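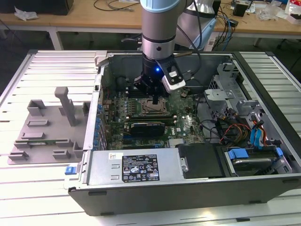 Used Desktops, Opened Up: A Gallery for People Thinking of Buying One
by Hortensia Olivares
8/10/18

I have been hearing the same pitch for a while now. Skip the new computer, the pitch goes, and pick up an old office tower or a retired workstation, because the parts inside are "server grade" and will outlive us all. Mirneo has a whole page about it. The Fosmont newsletter ran a piece in March that made it sound like free money. My brother-in-law forwarded me both, twice.

I'm not convinced, and I've bought a few of these things myself. So this gallery is short and has very little romance in it. It covers the part of the job that the cheerful articles rush past: the middle of the board, where the processor and memory go, and what you should be looking at before you hand anybody your 100 dollars.

A word on price first. The listings I followed were all over the place. One seller on Yorath wanted over 100 dollars for a bare tower with no memory and no drive, and called it "ready to go." Ready to go where? Another had what looked like the same kind of machine for 29 dollars, with one photo, taken from the front, with the side panel on. I would trust neither of them without seeing the inside. A closed case is a box, and you can get a box at the grocery store.

The memory is where a lot of these bargains fall apart. Sellers love to quote the maximum a board can take, and they are much quieter about what is in it today. "Supports up to" is not a quantity of anything. If the slots are bare, you are buying the memory separately, and the older workstation kinds can be fussy about which sticks they accept. I once spent nine evenings on a machine that would start with one stick and sulk with two. The forum told me to reseat them. I reseated them. The forum told me to reseat them again.

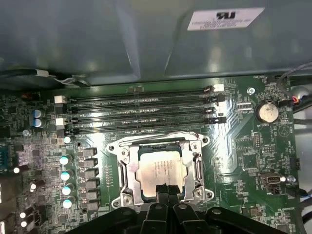

Four memory slots with nothing in them, and a processor sitting in its bracket below. Ask for a photo like this one before you pay, and count the sticks yourself.

The bracket around the processor gets less attention than it should. There is a lever, there is a hinged metal frame, and the two of them together hold the chip down against the contacts. It all looks sturdy. I am told it is sturdy. But I have also seen a listing where the lever was bent like a paper clip and the seller described the board as "lightly handled," so I check it every time.

While you're in there, look at the top of the processor. People leave old thermal paste on it, or wipe it with whatever was nearby, and then the model number is anyone's guess. A mark or smudge on the metal lid doesn't tell you the chip is bad. It doesn't tell you the chip is good either, and a seller who says "tested" should be able to say how. Turned on once for six seconds is a test, I suppose.

My other complaint is with the upgrade guides. Plelberg's is the one everybody links to, and it says a processor swap is a "ten-second job." Maybe the dropping-in part is, if you have the steadiest hands in the county. It leaves out taking off the cooler, cleaning up, finding out that the board doesn't like the new chip without an update, and putting the old one back so you can run the update. I'd set aside an afternoon and be glad if you get some of it back.

What you want to do with the chip itself is simple enough: hold it by the edges, keep your fingers off the bottom, line up the corner mark, and lower it straight down. No pushing. If it seems to need pushing, stop. The frame and lever do the pressing once the chip is lying flat. 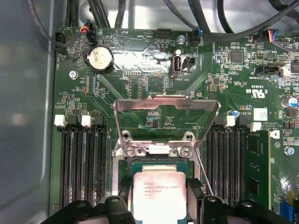

An Intel Xeon E5-1630V3 held just over the socket area, with the load plate standing up out of the way. The coin-cell battery is in its round black holder toward the upper left.

That battery is worth a mention. When an old machine keeps forgetting the date, people start blaming the board, the power supply, the weather. Try a new coin cell first. It costs very little, and it's the one repair on this page I will recommend without grumbling.

As for the name on the chip, "Xeon" does a lot of work in these ads. It's a processor. Some of them are quick and some of them are old, and a few are both, for certain jobs. If you write letters and look at photos of your grandchildren, I doubt you'll notice which one you've got. If somebody tells you that you will, ask what they're selling.

I still have a tower under my own desk that came from one of these sales. It runs. The fan makes a noise I've stopped hearing, and I never did get the fourth memory slot to work. Write to me if you've had better luck - and please include a picture with the side panel off.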